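Gralley Cable Guard for Wrist-Mounted Grippers
Replacement part and safety notice, updated 20 May 2025

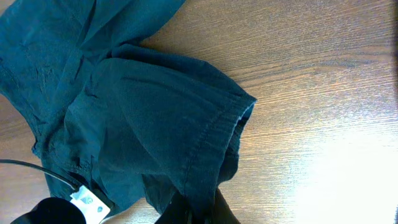
Wrist view over a folding job: dark teal garment on the table, thin black cable across the lower part of the cloth.

If you run a Cestitia gripper on laundry or any other soft goods, please read this page before your next long shift. We love this gripper (we use four of them in our own shop, all day, on everything from socks to bath towels), and the fault described below has a cheap and very satisfying fix.

What went wrong

The original cable clip on the Cestitia wrist holds fine when the arm is picking up boxes or bottles. Cloth is another story! A folded hem can catch the slack in the cable as the fingers close, and when the arm lifts, the clip lets go. The plug then works loose over the next few cycles. On our test arm it took 138 folds before the first dropout. The finger motor lost its signal and the gripper stayed clamped on a pair of pants while the arm kept going to its next position. Nothing was hurt except a seam, but a gripper that can't be told to open is a safety matter and we're treating it as one.

Stop using the gripper on cloth if:
- the cable hangs below the wrist when the fingers are closed
- the clip turns by hand
- the fingers pause or twitch partway through a close
- you see "finger link lost" in the log, even once

Who needs the part

Cestitia grippers with serial numbers up to 1,747 have the old clip. Later ones left the factory with the guard already fitted. The Dedov wrist adapter uses the same clip, so order a guard for that too.

The new guard

It's a snap-on channel that runs the cable along the back of the wrist, away from the fingers, with a strain relief at the plug end. We tried five shapes before this one and the difference on pants, shorts and anything with a cuff is huge. There's simply no loop left for a hem to grab. It adds 19 grams, so rerun your payload setup after fitting.

Fitting

Power the arm down and lock it out. Take off the old clip (one screw, keep it). Press the channel on from the plug end until it clicks twice, lay the cable in, and put the screw back. Move the wrist by hand through its full turn and watch for pulling at the plug. Then run ten slow closes with no cloth before going back to work.

In the pack
- cable guard, black
- strain relief
- spare screw
- a 16 cm hook-and-loop strap for the upper arm

Works with: Cestitia two-finger gripper, Dedov wrist adapter
Does not fit: Matos three-finger hand (guard for this one due in July)

Free for registered owners of affected grippers. Send us your serial number through the parts form and tell us what you fold, we really do like hearing about it.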